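The long keep

Celtthorpe once fed itself on apples until May. A few households are learning how to do it again.

By Abena Gyamfi

The apple store at Celtthorpe is a low brick building with a turf roof and a door you have to duck through. It was dug into the north side of the hill when the orchard was planted, and for most of the last century it held the village's winter fruit. Then it held bicycles. Two years ago Virgil Sima cleared the bicycles out and put the slatted racks back in.

Sima grew up in a house where apples were kept under the beds. His grandmother wrapped each one in newspaper and went through them on her knees every week, sniffing. "You could smell a bad one from the stairs," he says. "She'd send us up to find it."

He now looks after 300 trees, most of them old cooking and late eating sorts. The late ones interest him most. An early apple picked in August is at its best that afternoon and woolly within a fortnight. A late one comes off the tree in October hard, sour and not very pleasant, and needs to sit until Christmas before anyone would choose to eat it. Some are better still in March.

Most of us have lost the habit of waiting for fruit. We buy a bag, eat it or forget it, and buy another. The shop has done the storing already, in sealed rooms with the oxygen turned down, and the apple that reaches the kitchen may be older than the person buying it would guess. It has also been brought back up to room temperature, and from that point it ages quickly.

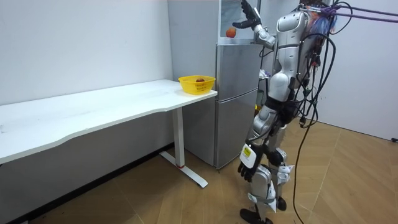 Temperature matters more than anything else. An apple goes on breathing after it is picked, using up its own sugar, and the warmer it is the faster it breathes. A bowl on the sideboard in a heated house will soften most sorts in a week or so. The same fruit held a few degrees above freezing can stay crisp for a couple of months.

Oranges are more forgiving. They don't ripen after picking, and the peel does a good deal of the work. They will sit happily in a cool room for a week and in the cold for several, though the skin starts to harden if the air is very dry. Sima keeps none at the store, but he gets asked about them at every open day.

Tetsuya Mizuno came to the subject from the other end. He ran the kitchen of a small hotel for years and was tired of throwing fruit out. When he retired to Celtthorpe he began keeping a notebook of what went into the store and what came out, with a line for each tray. Last winter's total was 1,206 apples in and roughly a tenth of them lost, mostly to bruises he blames on himself.

"I was dropping them into the bucket," he says. "It was only a few inches. You don't see the mark until January."

His notebook has changed how the village picks. Fruit is now lifted and turned until the stalk parts from the spur, then laid in the tray by hand. Anything with a missing stalk or a peck in it goes to the kitchen for sauce. Windfalls never go in the store at all, however sound they look.

The other quarrel, and it is a friendly one, is over wrapping. Sima wraps. Mizuno doesn't, as he likes to see what he has. Ruxandra Lungu, who has the cottage nearest the orchard, wraps the large cookers and leaves the rest, and her trays were the last to be emptied this year. She was still making pies in May.

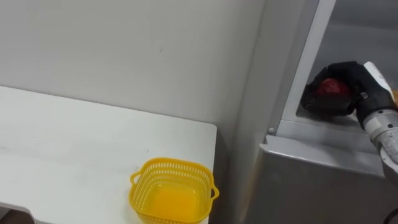 Keeping apples at home

You don't need a turf roof. A garage, a shed or an unheated back room will do if it stays cool and frost doesn't get in. Failing that, the salad drawer of a fridge will hold a few pounds.

Store only late sorts, and only sound ones. Set them in a single layer without touching. In a fridge, use a plastic bag with a few holes in it and leave the top loosely folded.

Keep them well away from potatoes, onions and anything with paraffin or paint in it. Apples pick up smells, and they give off a gas that makes greens go yellow and carrots turn bitter.

Check them every week. Take out any that are soft or have brown spots, and eat the biggest first, as they go over soonest.

The Celtthorpe store is open to visitors on picking days in October, from 10 in the morning. Bring a tray.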